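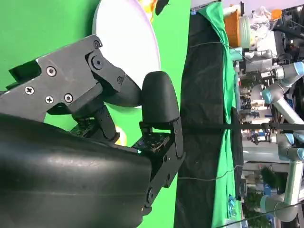
Table Settings at Gutthorpe: The October Gallery

Home | Galleries | Workshops | About | Contact

Search this site Go

Well, the tables are up again and I couldn't be happier! This is our 16th gallery from the Gutthorpe tabletop room, and if you've followed us for a while you know how much I love a plain plate on a strong color. A white round plate against bright green is hard to beat. The green pushes right up to the rim and you get a faint lilac tint there (my favorite bit of the whole thing), and then the black cloth comes in and calms it all down.

The picture at the top has that pairing, with green cloth draped along the edge of the black. Look near the plate for the little touch of yellow-orange and the dark leaf shape beside it. Small things like that do so much on a bare color!

Genji Tamura talked me into black fabric last year, when I was still ironing cream linen every morning. I'm never going back. It does show every crumb, so keep a lint roller handy, and pull the cloth tight before you put any dishes down.

If you want to try this at home, start with one plate and two pieces of cloth. Let the brighter one hang over the side a little. Sachiko Kawaguchi likes hers folded into a narrow strip, and Mircea Pană lets it fall any old way, and I've happily eaten dinner at both tables.

Next up is blue on blue, with bowls from Ulania. I've already unpacked them twice just to look at them!

Posted 7th October in: Tabletop, Plates & Bowls, Color Ideas

Older galleries | Newer galleries | Back to top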